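Noltham sorting cell

September 11, 2023 | By Atieno Minja
Reading time: 2 minutes

The Noltham sorting cell is a two-armed tabletop installation used to practise the sorting of pens and markers. It takes its name from the Noltham workshop, where it was first assembled in April. The arms share one wooden work surface bordered by black aluminium rail, and plastic bins receive the sorted items. Each gripper closes with a pair of black fingers, and their alignment is the chief subject of routine care. 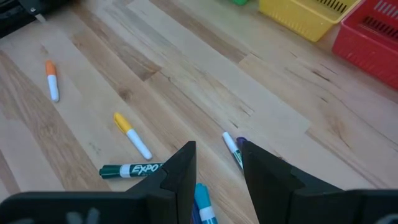

Page last changed: September 11, 2023

Setting up

The arms are fixed at opposite sides of the table and brought to their rest positions before power is applied to the grippers. The bins are then placed in a row along the far edge and their positions entered in the control program, known as Radent. Any bin moved by hand must be entered again. Loose markers are spread over the middle of the table, within reach of both arms, and the first run is made at reduced speed.

Cables are given enough slack for the wrist to turn through its full range. A cable that pulls tight at the end of a movement is released and routed afresh.

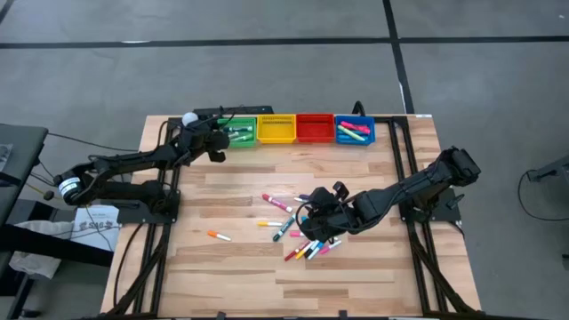

Kgomotso Chauke has argued that the bins should be screwed down, as a row that creeps by the width of a finger over a morning spoils the placing long before anyone suspects the arm. The Noltham instructions leave the matter to the operator.

Routine care

Finger faces are wiped with a dry cloth at the end of each session, as ink and dust reduce grip. After 800 cycles the finger screws are checked for tightness and the gripper is opened and closed without a load. Uneven closing is corrected at the finger mount and never by bending the finger.

The rail fittings are inspected at the same time. If one has loosened, the arm must be returned to its reference position and measured again.
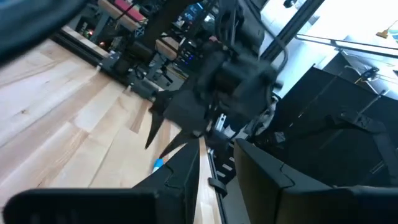 Section by Nassoro Khaemba

Faults and repair

Contact between the two arms is the fault most often entered in the cell's log. Both are stopped, power is removed, and the fingers are examined for chips before either arm is moved by hand. A damaged finger is replaced together with its partner. Spare pairs are held under part number 3171.

Contact: Noltham workshop, extension 161
© 2023 Noltham. All rights reserved. Back to top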